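3.2 Demonstration collection

All demonstrations were collected by remote control. The operator moves a pair of leader arms, and the two follower arms at the table copy the joint positions. No motion planning is used while recording. The operator can see the camera views but gets no force feedback, so contact has to be judged by eye.

The task is to put together a stool from a ribbed white plastic frame and separate tubular legs. One arm holds the frame by a rib while the other picks up a leg, lines it up with a socket and pushes it in. We chose this task for its long contact phases. A leg that enters at a slight angle will often jam, and the operator must back it out and try again. Such corrections were kept in the data. 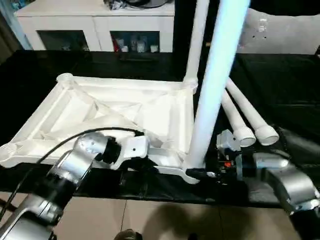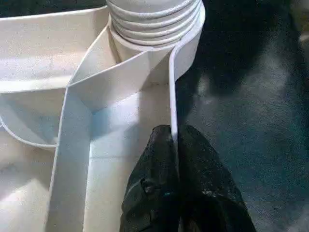
Figure 2. Stool assembly under remote control. First panel: head view, with the left gripper on the ribbed frame. Second panel: wrist view of a gripper closed on a thin wall of the part.

Operators were told to grip a rib near the socket being worked on whenever the other arm had room to pass. Holding the frame farther away let it turn under load – a common cause of failed insertions in our April pilot. We recorded 1,491 demonstrations, of which 137 were dropped for missing camera data or for a stop in the middle of an insertion. The rest were used for training without further sorting.

Each recording was split into a holding phase and an insertion phase with the Bulora labeling tool. Labels were set by one person and checked by a second. They are used only in the analysis of failures and are not given to the policy.

Comments (3)

Sang-wook Chae
Were the gripper widths recorded as commanded or as measured? With thin ribs the two can differ quite a bit.

Biltholm
Commanded only. We should have logged both – the next release will.

Flolto
Is the split into phases included in the download? I only find the joint data and the video.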